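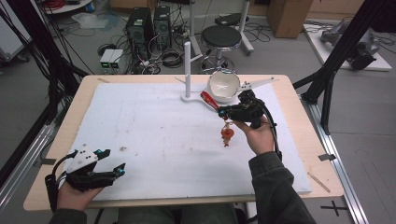 Cleaning and Resealing an Oiled Wood Tabletop

Updated May 29, 2020

This procedure applies to solid wood tops finished with a penetrating oil. It does not apply to lacquer, varnish or melamine. To check the finish, place a drop of water on the underside. Bare or worn oil darkens within a few minutes; a film finish does not change.

Materials
Nolorik hardwax oil, clear matte
Isdale wood soap, concentrate
Sanding paper, 150 and 240 grit
White nylon pad
Lint-free cotton cloths
Metal can with lid, filled with water

Step 1. Wash
Mix the soap with lukewarm water at the ratio on the label. Wipe along the grain with a damp cloth, then wipe again with clean water. Let the top dry overnight.

Step 2. Sand
Sand the full surface with 150 grit, along the grain only. Spot sanding leaves patches that take up oil unevenly. Repeat with 240 grit. Vacuum, then wipe with a dry cloth.

Step 3. Apply oil
Stir the can; do not shake it. Work a thin coat into the wood with the nylon pad. Wait 9 minutes and wipe off all oil still standing on the surface. End grain may need a second pass.

Step 4. Second coat
Apply after 24 hours. Use half as much oil as in Step 3.

Curing
Light use is possible after 3 days. Keep water and hot dishes off the top for up to 2 weeks.

Disposal
Oily cloths can self-ignite. Submerge them in the water can and close the lid before leaving the room.

Related: Removing ring marks from oak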